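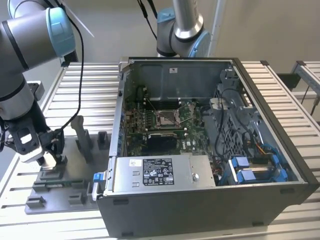
The computer from the packing office at Proltau does not start. When I press the power button the fan turns for 3 seconds, everything stops, and after a short pause it tries again by itself. It does this until I pull out the cord. On the bench it lies on its side with the side panel off, and the CPU socket is empty, so please read the rest of this ticket with that in mind: the processor is out of the machine at this stage. The board has the DELL mark on it, and the drives are still in their carriers with the blue tabs. I did not touch them.

Ticket opened by: workshop, Zasedance
Device: desktop tower, office use
Priority: normal
Status: waiting for parts

What the user told us

The computer worked well until February. Then it began to switch off during the printing of labels, first once in a week, later every morning. One day it did not come back. The user says there was no smell and no noise. The office was painted in the same month and the computer stood on the floor during the painting, under a sheet of plastic. I do not know if it was running under the plastic. I asked, but the answer was not clear.

What I tried, in order

1. Other power cord and other wall outlet. No change.

2. Everything disconnected from the back except power. No change, the same start and stop.

3. Measured the outlet with the load of the bench lamp. It gives 220 volts and it is stable.

4. Took out all the memory and started without it. Here I expected the beep for missing memory. There was no beep, it only stopped again after the same time. I put the modules in one by one, in different slots, also with no result. The modules are now in a bag with the ticket number on it.

5. Unplugged the power cables of both drives and started again. No change. For this I did not need to take the carriers out.

6. Tested the power supply alone, with the tester from Jitpraphai. All the lights were green. I know that this tester does not put much load on the supply, so I do not trust the result completely, but the fan of the supply was running for 6 minutes and did not stop.

7. Changed the coin battery. The old one was weak. No change.

8. Removed the cooler and the processor. The thermal paste was dry and came off like chalk. I cleaned the processor and looked at the contacts in the socket with the magnifying glass. In one corner I believe 2 contacts are lower than their neighbors, but the light was not good in the afternoon and I want to look again before I write it as a fact.

Reply from Cekus support desk, 10:40

Thank you for the detailed list. Please do not try to bend the contacts. Could you confirm if the processor was ever changed before? Also please check if the small power connector near the socket was fully pressed in when you received the machine. We have seen the same start and stop when it sits a little loose.

My answer, 11:15

The user does not know about any change of the processor, and the computer was bought used. The small connector was fully in, I had to press the clip hard to release it. I looked at the socket again with a stronger lamp. One of the contacts is clearly low. The other was only a shadow from the dust, so please correct point 8 in your copy.

Reply from Cekus support desk, 13:05

In this case we suggest a replacement board of the same model. We have one used board in stock and can send it with the next delivery. Please keep the processor in its plastic box and test it in the new board before you close the case.

My answer, 13:20

Please send it. The user asks for the files from the drives in the meantime, mostly the address list for the labels. I will copy them on the other bench and mark each carrier left or right before it comes out, so that they go back in the same places. I also need thermal paste, our tube is finished.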